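4.2 Garment handling with the Kotura kit

The Kotura kit is sold as a pair of hand-held grippers, one per hand, with a data service attached. The brochure promises folding "out of the box", a phrase we suspect was written by someone with very tidy drawers. Chowdary's earlier review of the Treloar set used bath towels, so we chose small clothes. Our operators logged 3,302 grasps over 47 sessions and judged each by eye.

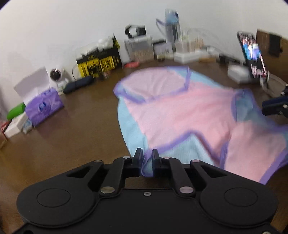
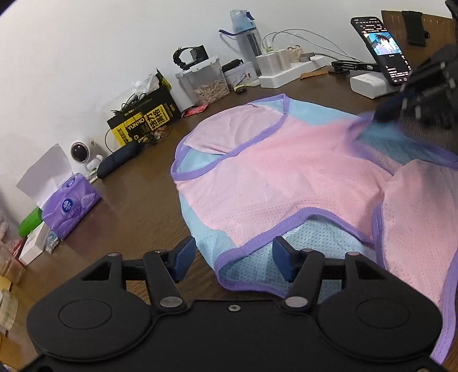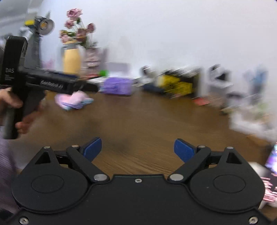
Figure 7. Hand-held grippers in use at the cloth-handling table.

Thin layers were the usual trouble. Operators asked for one layer and often got two, a habit the licence fee of 50 dollars a month does nothing to discourage. Bound edges were easier to find by feel – flat panels less so. We left the finger pads at their factory setting throughout, as a paying customer would. Pavithra Chowdary relabelled the doubtful grasps in June, and her labels are the ones used in Section 5.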